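Zavach method

The Zavach method is a way of training robots to open doors by practising in simulation, on doors that are allowed to misbehave. It was developed at Dronora by a small group led by Ognjen Hodžić, and takes its name from the simulator in which the first version was written.

Background

Doors have long embarrassed mobile robots. Earlier policies were trained on a single well-oiled virtual door and did very well on it, a talent of limited use in buildings with more than one. Hodžić's group let the hinge friction, knob height, door weight and closing force change with every attempt, and added a latch that sometimes sticks.

Method

Training runs in 300 simulated interiors, furnished from a shared library with more enthusiasm than taste. Tiles, parquet and wood grain are swapped between runs, so that the policy learns to find a knob and not a favourite wallpaper. A door may start shut, ajar or nearly wide open. The last of these proved the hardest, as early policies liked to close the door first and then open it properly.
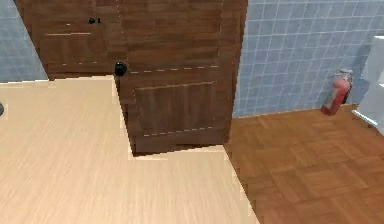

Neema Ndung'u has objected that the varied décor gets more credit than it deserves, and that most of the gain comes from the sticking latch. "Take the latch out and you have a very expensive way to repaint a bathroom," she wrote in a reply to the group's report. Hodžić accepted the point about the latch and kept the tiles.

Results

The policy was moved to a Skodus wheeled robot without further training and tried on 10 real doors, 100 attempts in all. It passed through six of the doors on every attempt. Two others gave mixed results, and the remaining pair – both fitted with strong closers – defeated it entirely.

Later work

A follow-up at Kinyua added force sensing at the wrist, which helped with the closers. Glass doors remain outside the method's scope, as do revolving ones.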